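Gollis Support > Hand-held capture kits > Tracking
Ticket 600267: Right gripper pose jumps during two-handed recording
Status: Resolved
Priority: Normal
Opened by: Sushil Yadav (Fleltosberg site)
Assigned to: Annick Beaulieu
Opened: 31st January

Sushil Yadav wrote:

We are recording two-handed demonstrations with a pair of hand-held grippers. The operator wears the head camera and each gripper has its own camera. Gripper pose comes from the marker cubes.

Pose for the right gripper jumps sideways by several centimeters and comes back within a few samples. The left gripper is clean. The jumps are present in the raw log, so it is not the smoothing step. When a bad episode is replayed on the arms, the right arm jerks at the same point and the controller stops on the velocity limit.

Tried so far:
- Restarted the recorder and both grippers. No change.
- Swapped USB ports. No change.
- Reran the finger width calibration. Passes on both sides.
- Recorded with the left gripper switched off. Right side still jumps.

Recorder settings are default except for the episode cap, which I set to 500 samples. Log bundle attached.

Annick Beaulieu wrote:

Thanks for the bundle. Marker detection on the right cube looks fine in most samples. In the bad ones the solver is getting a valid ID and a wrong position, so I would rule out lighting for now.

Please send:
1. One still from the head camera and one from a gripper camera, from the same session.
2. The marker map file the recorder loads at startup.
3. Confirmation of which cube is mounted on which gripper.
4. The number of gripper kits in the room and whether they were unpacked together.

Sushil Yadav wrote:

Head camera still first. Both grippers are out over the table, with the box in front. 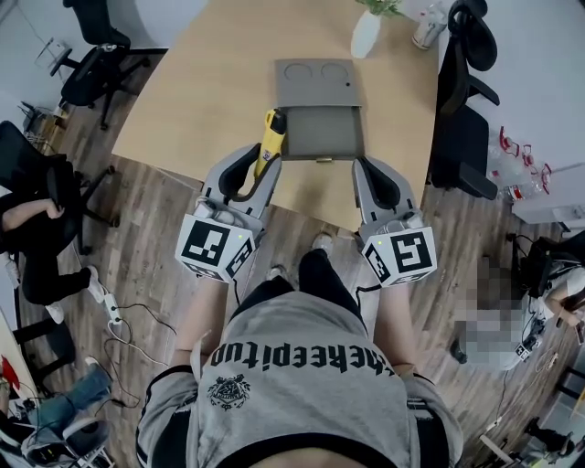 The map file is marker_map_right.yaml, stock from the Whitfield release. I have not edited it. Cubes are mounted as delivered. There is more than one kit here. Other people use theirs a short distance from my table, and we unpacked everything on the same bench in September, so I can't rule out a mixup.

Two more observations from last night's runs. The jumps only show up when I turn the right wrist inward to approach the box. If I keep the wrist straight, a full episode records without a fault. Also, the error flag in the log is always 267.

Gripper camera still, same session: 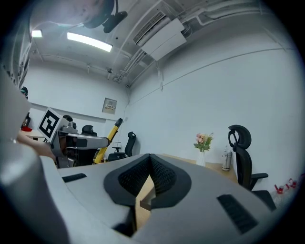
Attachment 2: view from a gripper camera, second gripper and its square marker at left, yellow-and-black rod extending from it.

Annick Beaulieu wrote:

Flag 267 means "pose accepted, ID shared." The solver saw an ID that is listed in more than one map and used the first match. That agrees with the wrist behavior. Turning inward exposes a different face of the cube to the head camera, and the ID on that face is the one in conflict.

Two possible causes:
a) The right gripper carries a cube from another kit, and one face of it duplicates an ID in your map.
b) The cube is correct and a second cube with the same ID comes into view of the head camera during the approach. There is another cube device near a seated person's knee at the lower right of your first still, so this needs checking too.

To separate them, record one episode with all other kits switched off and covered with a cloth. Do the inward wrist turn at least ten times. Then read the serial on the underside of the right cube and compare it with the card in the case lid.

Sushil Yadav wrote:

Covered the other kits and recorded the full 500 samples. The jumps are still there, same flag. So not (b).

The serial under the right cube does not match the card. It matches the card in the case that is supposed to go to Grosenitz. They swapped at some point after unpacking.

Annick Beaulieu wrote:

Confirmed as (a). Procedure:

1. Power off both right grippers.
2. Remove the four screws under each cube. Keep the cube level when lifting, the cable is short.
3. Fit each cube to the gripper whose card matches its serial. Torque by hand only.
4. Run the cube offset calibration. The old offset is not valid after a swap, even with the correct cube.
5. Delete the cached map. The recorder rebuilds it at the next start.
6. Record one test episode with inward turns and check for flag 267.

Episodes recorded with the wrong cube can't be repaired by editing the map afterward. Samples without the flag are usable only if the offset error is below your tolerance, and for a task that puts an object into an opening I would discard them.

Sushil Yadav wrote:

Done. Step 4 failed once with "insufficient views" and passed on the second try when I moved slower. The test episode has no flags and no jumps. Replayed it on the arms at half speed, then at full speed. No velocity stop.

I discarded the old set, 600 episodes. Re-recording from tomorrow.

One request: could the recorder refuse to start when an ID is shared? A flag in the log is easy to miss.

Annick Beaulieu wrote:

Request forwarded to the recorder team. Until then, set strict_ids to true in the recorder config. It stops the recording at the first shared ID and prints the marker number.

Please also tell Grosenitz to run step 4 on their right gripper before first use. Closing.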